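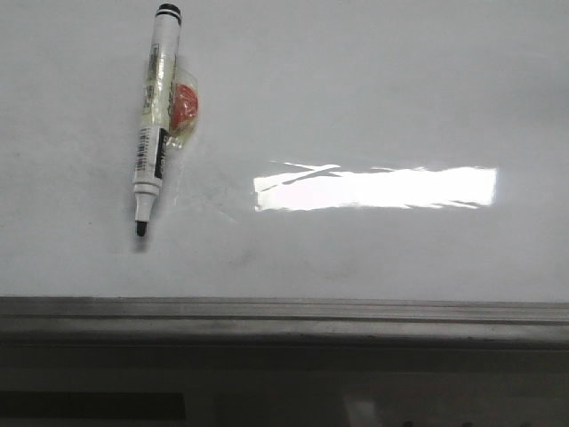 A whiteboard marker with a white barrel and a dark cap end.

Returning to Arithmetic: An Interview with Wagner Peixoto

The Adult Numeracy Program at Lindemine College opens its enrollment again in September. The program teaches everyday mathematics to adults who left school without it, or who passed their examinations long ago and have since lost the use of what they learned. Wagner Peixoto has coordinated the program since it moved into the Falcão Building, and before that he taught in the evening division. He spoke with the Office of Community Learning about how the classes are run, who attends them, and what the college has changed in its approach to teaching fractions.

Mr. Peixoto trained as a secondary school teacher and expected to remain one. He came to adult teaching by way of a substitute assignment, covering the evening class of a colleague who was on leave.

"I prepared the lesson I would have given to fourteen-year-olds," he said. "It was a lesson on percentages, with a price, a discount, and a worksheet. A woman in the second row put up her hand and told me that the discount was illegal. She had worked in retail for most of her life and she knew the rules on advertised prices. I had made up the numbers without thinking about them. She got every answer on the sheet wrong, and she knew far more about discounts than I did."

He has told that story to every group of new instructors since. In his view it describes the central difficulty of the work, namely that adult students arrive with a large stock of practical knowledge that is not connected to written methods. A roofer may be able to judge the number of sheets needed for a job by walking the length of a building, and still be unable to set out the calculation on paper when an employer requires a written estimate.

"The written method has a purpose," Mr. Peixoto said. "I do not tell students that their own way is good enough and leave it there. If it were good enough, they would not have given up their evening to come and see us. But we start from their way. We write it down in their words first, and then we look at what the textbook does with the same problem."

The program offers two courses. The first covers whole numbers, decimals, measurement, and time. The second covers fractions, percentages, ratio, and the reading of tables and charts. Both run for 19 weeks, with one session each week, and students may enter either course after a conversation with an instructor. There is no entrance test. The college discontinued the test after instructors reported that a number of applicants completed the form, saw the test paper, and did not come back.

Asked what replaced it, Mr. Peixoto described an interview lasting no more than half an hour, held in an office with the door open.

"We ask what they want to be able to do. That is the first question and in many cases it is the only one we need. A man told me that he wanted to check his own pay slip. Another student wanted to help her daughter with homework and was tired of saying that she was busy. If someone says they want to be better at math in general, I ask them to tell me about the last time they wished they had been. They always have an answer to that."

Classes are limited in size, and the college has declined requests to enlarge them. Mr. Peixoto was firm on this point. An instructor who cannot reach every table during a session, he said, will begin teaching to the students who speak up, and those are seldom the students who are lost.

A considerable part of the conversation concerned fractions, on which the program has rewritten its materials. The former course book introduced them by means of shaded circles, followed by rules for adding and subtracting. According to Mr. Peixoto, the circles were a source of difficulty in themselves.

"Adults recognize those circles," he said. "They remember them from the year in which things started to go badly. You put a circle cut into slices in front of a grown man and you can watch him go back to being nine years old. So we took the circles out. We use a tape measure, we use a clock, and we use a measuring cup. An hour has 60 minutes, and everybody in the room can tell me how long a quarter of an hour is. They have been doing fractions all day, in that sense. I ask for a quarter of an hour and a third of an hour together, and they give me thirty-five minutes. Then we write down what they did."

The revised materials were prepared by the instructors themselves over two summers and are known within the college as the Serik sheets, after Serik Street, where the program had its former rooms. They are printed on single pages, without numbering, so that an instructor can use them in whatever order the class requires. Mr. Peixoto acknowledged that this arrangement has drawbacks. Sheets go missing from the cabinet, and substitute instructors find the lack of a fixed sequence hard to work with. A short guide for substitutes is in preparation.

On percentages, the approach is more traditional. Students learn to find 10 percent of an amount and to build other percentages from it, and they practice with utility bills, loan statements, and food labels brought from home. Personal details are covered before any document is shared with the class.

"I used to bring the bills myself," Mr. Peixoto said. "The students were polite about it. When they started to bring their own, the room got louder. One evening we spent the entire session on a single phone contract. It was not in my plan, and I do not regret it, although I did have to apologize to the colleague who was waiting to use the room."

The program does not prohibit calculators. Students are asked to estimate first and to write the estimate down before they press any key. Mr. Peixoto considers estimation the most useful skill that the first course teaches, and the one for which students are least prepared. Many of them, he said, believe that an estimate is a form of cheating or a sign that the person does not know the answer.

"They cover it with a hand. They rub it out once they have the exact figure, or they change it so that it looks as if they had been right from the start. I ask them to leave it. If the estimate was 100 and the answer is 94, that is a fine estimate, and I want it to stay on the page so that we can talk about how they got it. If the answer is 940, I want it to stay on the page even more."

Attendance remains the program's main concern. Students miss sessions on account of shift work, child care, illness, and transportation, and a student who has missed two sessions in a row is at high risk of leaving. Instructors now telephone after the first absence. The call is kept short and does not include a request for an explanation. Classes on Monday evenings have had the steadiest attendance, and the college has moved the second course to that evening as a result.

Mr. Peixoto also spoke about the presence of anxiety in the classroom, a subject on which he is cautious. He does not use the term "math anxiety" with students and prefers that instructors avoid it.

"It can be a relief to hear that there is a name for what you feel," he said. "I understand that. But I have also seen people take the name home and keep it. I would sooner talk about the problem in front of us. If a student freezes, we make the numbers smaller. We do the same problem with a two and a three in it. Most of the time the difficulty was in the size of the numbers, and the student can see the path once they are small. Then we put the big ones back."

When a student remains unable to proceed, the instructor may suggest a session at the drop-in desk, which is open before each class. The desk is staffed in rotation and does not require an appointment. It is also used by former students, some of whom return with a single question years after completing a course. Mr. Peixoto mentioned a former student who came in to have the interest on a car loan checked and then stayed to help the person sitting beside her.

The coming term will include a cooperative project with Cultetari, the community garden association, under which students in the first course will measure planting beds and calculate quantities of soil and seed. The association will use the results in its own planning – a condition on which Mr. Peixoto insisted.

"If the answer does not matter to anyone, students notice," he said. "With the garden, if we get the volume wrong, there will be a pile of soil left over and we will all have to look at it. I think that is healthy. I would like to do more of this kind of work, with a kitchen or with a sewing workshop, but one partner at a time is as much as we can manage with our present staff."

He was asked, finally, what he would say to a person who is considering enrollment and has not yet decided.

"I would say come to the desk before you fill in anything," he said. "Bring something with numbers on it that has been bothering you. It can be a letter, or a recipe, or something from the bank. We will sit down with it for a while. If you want to sign up afterward, the forms are in the same room."

Classes meet in the Falcão Building, on the ground floor. The drop-in desk opens at 5 p.m. on class evenings. There is no charge for either course, and materials are provided. Applicants who need an interpreter or an accessible workstation are asked to inform the Office of Community Learning when they arrange their first conversation.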